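Weltstead Martial Arts Board > Internal styles > Tai chi and push hands

Thread: Starting push hands after only six months of form?

fernhollow
I've been doing Yang style tai chi at the Saturday class in Edet since the start of the year. We have got most of the way through the short form and the teacher has asked if I want to join the push hands group that meets straight after. I said I'd think about it. I'm 52, no martial arts background apart from a bit of judo at school. A friend who trained for years says I should know the whole form properly before I touch anybody. Is he right?

tollgate_mick
He's right in my view. When I started we did form for two years and nothing else. If your own balance isn't settled you will tense up as soon as someone puts a hand on your arm, and then you practise being tense every week. It took me a long time to get rid of that and I had the two years behind me.

quillpen
I'd say join. Your teacher has watched you move and your friend hasn't. Fixed step single hand push hands is slow and gentle if it is run well. You stand still, one wrist touching, and go round in a circle. You find out quite fast what "sinking" is supposed to mean, which I never got from the form alone.

tollgate_mick
"If it is run well" is the problem. I have been to plenty of groups where it turns into shoving by the second week. Two blokes leaning on each other like cattle.

quillpen
Then you leave that group. It doesn't mean everyone has to wait two years.

Ryan Ackroyd
I teach in Adomport, mostly Wu style, so take this as one opinion. I start people on partner work at about four months. Before that I want to see three things from them. They can shift weight from one leg to the other without the hips swinging out, they can keep the shoulders down when I press on the forearm, and they can say "stop" without feeling silly. The last one is the one most adults find hard.

fernhollow
Thanks all. Ryan, the first two I can do on a good day. What should I look for when I go and watch?

Ryan Ackroyd
Look at whether the senior people slow down for the new ones. Look at how often partners change. If the same pair stay together all evening they stop learning and start competing. And see whether the teacher takes part.

dunlin
Does the Edet group do moving step as well? I went once, years ago, and the floor was too slippery for it.

fernhollow
Only fixed step as far as I know. The floor is sprung wood, newly sanded.

tollgate_mick
Wear proper shoes then. I've gone back to Folix flat soles after trying socks. Socks on sanded wood is asking for a pulled groin.

dunlin
I find the Folix ones too narrow. Plain canvas plimsolls do me.

quillpen
Long sleeves too, at least to begin with. Bare forearms get sticky after ten minutes and you end up dragging each other's skin about. Any old club top will do.

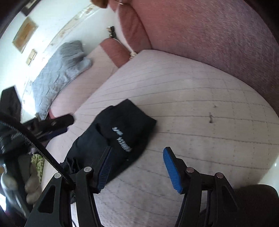 Page 2: replies continued

fernhollow
Went on Saturday. Watched the first half and was then asked to join in for the second. Changed partners 4 times. One of them was quite stiff and I got pushed off my feet a bit, the others were very patient. My thighs are sore today.

tollgate_mick
Sore thighs is normal. Sore knees is not, so mention it if that happens. I still think you'd get more out of it next year, but it sounds a decent group.

quillpen
Glad you went. Are you keeping up the form?

fernhollow
Yes, every morning before work. I noticed on Sunday that I lift my left shoulder in Brush Knee, never felt it before.

Ryan Ackroyd
Good thing to notice. Ask your teacher to put a hand on that elbow while you do it.

dunlin
What time does it finish these days? Might come along again if the last bus is still running.

Thread views: 3,405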